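Project report, Group 2
Course: Applied Robotics Practicum
Authors: Annatjie Pillay, Riku Sekiguchi, Kai Ruppert
Supervisor: Lieven Hendriks
Submitted: September 20, 2022

# Loss of Gripper Tracking During Cabinet Demonstrations

## 1. Summary

The group was assigned to record a set of household demonstrations with two hand-held grippers and to prepare the recordings for training. During the first recording block, the tracked position of the right gripper jumped or froze in a large share of the recordings. Of 67 demonstrations, 21 were rejected. This report describes the fault, the tests carried out to find its cause, and the changes made to the procedure. It also covers a minor safety matter concerning the cables, which was reported to the supervisor and is treated in Section 5.

## 2. Background

The grippers belong to the Brukora teaching kit. Each carries a cube with printed markers above the handle. A camera worn on the operator's head records the cubes, and the Tsai software calculates the position and angle of each gripper from the markers it can read. The state of the jaws is sent separately over a cable.

The task under study was the opening and closing of a low cabinet. It was chosen by the group in February, when the project plan was approved, on the grounds that it requires both hands at different heights. The plan called for three operators, each completing the same sequence from the same starting position. Annatjie Pillay was responsible for the recording procedure, Riku Sekiguchi for the software, and Kai Ruppert for the hardware and the fault log.

## 3. Description of the Fault

The fault took two forms. In the first, the calculated position of the right gripper moved several inches between one video image and the next while the operator's hand moved smoothly. In the second, the position stayed fixed for up to 2 seconds and then resumed at a new location. The jaw signal remained correct in both cases, and the left gripper was affected only once.

The software did not report an error at the time of recording. When it cannot read a marker, Tsai repeats the last known position and writes a low confidence value to a separate file. The group had not been checking this file. The fault was therefore found only when Riku Sekiguchi plotted the paths after the block had been completed, and by then all three operators had recorded in the same way.

A training run on unfiltered data was stopped early. The predicted motion contained the same jumps, and the supervisor agreed that no simulation test should be made with that model.

## 4. Investigation

### 4.1 Causes considered

The group listed the possible causes and tested them in order of effort:

- A damaged or poorly printed marker on the right cube
- A loose connection in the right gripper cable
- Reflected light washing out the marker pattern
- The cube turning away from the camera during low reaches

### 4.2 Tests

The two cubes were exchanged first. The fault stayed with the right hand and did not follow the cube, so the marker print was ruled out. Kai Ruppert then replaced the right cable with a spare supplied by Bristus. No change was seen, as expected from the correct jaw signal.

The remaining causes were harder to separate. The group repeated the task 24 times, half with the blinds open and half with them closed. Operators also held the gripper still at the lower edge of the cabinet front for a slow count of five before continuing.

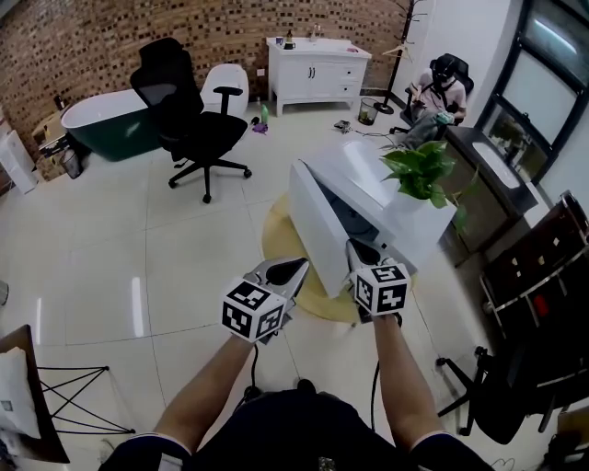

### 4.3 Findings

Low confidence values were present under both light conditions, but they lasted longer with the blinds open. In every affected repetition, the values dropped after the operator tilted the right wrist down to reach the lower edge. At that angle, the camera saw one face of the cube at a steep slant, and the software could not settle on a single solution. Glare from the floor tiles appears to have made a weak reading worse. The group considers the wrist angle to be the main cause and the light a contributing one. The number of repetitions was too small to state the share of each.

## 5. Cable Safety

While reviewing the tests, the group noted that the gripper cables hung in front of the operator with no fixed route. On one occasion, an operator stepped back and put a foot on the right cable, which pulled the gripper downward. There was no injury and no damage. Fitriani Sumampouw, the laboratory safety contact, was informed the same afternoon. At her request, the cables are now clipped at the waist, and one member of the group observes each recording and may stop it at any time.

## 6. Changes to the Procedure

1. The confidence file is checked after every demonstration, before the next one begins.
2. Operators approach low edges with the forearm lowered and the wrist kept straight.
3. The blinds are closed for all recordings of floor-level tasks.
4. Recordings with repeated positions are marked and kept apart from the training set.

An Estach riser, which would place the cabinet higher, was considered and set aside. It would have changed the task described in the approved plan.

## 7. Open Points

The rejected demonstrations have not yet been recorded again. The single fault on the left gripper remains unexplained, and its log entry is incomplete. The group has asked for one further session in the room and will add the new results as an appendix.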